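Evening, after the second training day

I am writing this at the small table in my room in Brurkwood, with my ski boots open beside the heater and my legs up on the other chair. It is half past eight and I am ready to sleep, but I promised myself to keep this diary during the whole camp, also on the days when I have nothing clever to say.

The bus from Uditz was late, so we lost most of yesterday morning. Today was the first real day. We went out at seven, when the track was still hard and blue in the shadow, and I did the long loop five times. The loop goes up behind the old sawmill, then flat through the forest, then down with two sharp turns to the stadium. On the first round I felt like a beginner. My left ski wanted to go its own way on the second turn and I had to step out of the track. On the third round I stopped thinking about it and it became better.

I had forgotten how thin the air feels in the beginning. At home I can talk while I ski at an easy pace. On the climb today I could say one word, then breathe, then say another word. The coach told us to keep the pulse low and not to race each other. Of course two of the juniors raced each other to the sawmill, and of course I tried to follow them for a short time. I paid for it on the flat part.

Lunch was potato soup and too much bread. After lunch I slept for forty minutes with my jacket on.

In the afternoon we had the classic technique session, in a small group. I have skied classic since I was nine years old, and still the coach found something to correct in the first minute. I kick too late. I wait until my foot is already in front of my hip, and then there is no grip and I push with my arms to save it. She made me ski without poles for a full hour. It is a very humbling exercise, especially uphill and especially when the tourists are watching from the terrace with their coffee. Near the end I had maybe ten good kicks in a row. I could feel the ski press down and hold, and then let me go. I want to remember that feeling, so I write it down.

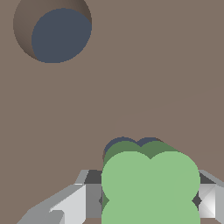

Should I race the long distance in Oson, or only the sprint? I will race the long distance, and leave the sprint for another winter.

I have been turning this in my head since August. The sprint is more fun, and I am not bad in the start. But my best results have always come when the race is long and the others begin to be tired. Last winter I finished the long one in Oson with number 3789 on my chest – a number so high that I started behind a man in a bear costume. It took me half of the race to find free track. This time I have a better starting group and I would be angry with myself if I did not use it.

There is also the question of money. The entry and the travel together will cost me 800, and if I add the sprint I must pay for two more nights. I already spent more than I wanted on new skis from Wannasri. They are very light and I like them, but they are softer than my old pair, and I have not yet found the right place for the kick wax. Today I put it too far forward. Tomorrow I will make the wax zone shorter, by the width of two fingers, and see if the glide comes back.

After dinner we had a talk about interval training. The plan for tomorrow is 3000 meters at race pace, then an easy loop, then the same again. I wrote it on my hand because I had left the notebook in my room, and then I washed my hands, so I had to go and ask. The coach did not look surprised.

My shoulders hurt more than my legs, and this tells me that she is right about the arms. I did some stretching on the floor between the beds. My roommate is already asleep and makes a small whistling sound when she breathes out. On the other side of the wall somebody is brushing skis, very slowly, with long pauses.

It has started to snow a little. If it goes on through the night they will have to prepare the tracks again before breakfast, and we may start one hour later. I would not complain about this. I have put the gloves on the heater, filled the bottle and set the alarm for six.

Must remember: tape for the right heel, the blue wax and not the violet one, and to call home before lunch.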